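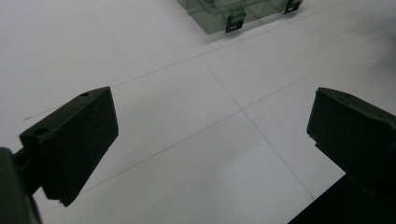 *Figure 5.1. Square floor tiles with thin gray grout lines.*

# Chapter 5: Sorting, Spacing, and Storage

A tiled floor is a simple kind of grid. Each tile has a place, each place has neighbors, and the lines between them show where one ends and the next begins. Storage systems use the same idea. This chapter looks at how small goods are divided up, labeled, and found again, first in shops and workshops and then in the home.

The trade in small parts is older than most people expect. In the port town of Pustevetti, a hardware dealer's stock list from 1797 names 907 separate articles, among them hinges, tacks, buckles, and clock pins. The list gives each article a shelf letter and a drawer number. A clerk who had never seen a buckle could still find one by reading the list.

Later firms kept the method and changed the furniture. Nazarenko, a maker of shop cabinets, sold drawers with movable walls, so a dealer could turn one wide space into several narrow ones. The Flolen warehouse went further and gave every drawer the same outside size. Drawers could then be moved from one cabinet to another as stock grew or shrank.

By the end of this chapter, you should be able to:

- define *compartment*, *location code*, and *dead space*
- tell fixed dividers from movable dividers
- choose a compartment size for a given item
- write a location code for a system with 2 levels

## Key Terms

**Compartment:** a space closed off from its neighbors by walls.

**Location code:** a set of letters or numbers that names one compartment and no other.

**Dead space:** room inside a compartment that the stored item can't use. A long box holding one short screw is mostly dead space.

Small compartments cut down on dead space, but they take longer to fill and clean. Large ones are quick to fill and slow to search. Most systems mix the two. The Gostus parts catalog, studied in Section 5.2, handles this by listing each item under its longest side. 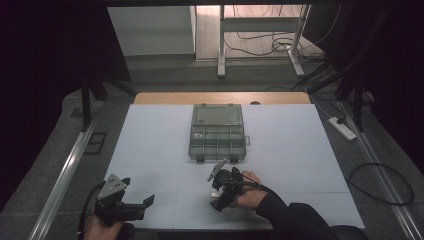

*Figure 5.2. An organizer box with a hinged lid and a grid of small compartments.*

## 5.1 Fixed and Movable Dividers

A fixed divider is part of the container and can't be taken out. A movable divider slides into a slot. Fixed dividers are stronger and keep tiny items from slipping underneath. Movable dividers suit stock that changes during the year, such as seeds sorted in October and sold in spring.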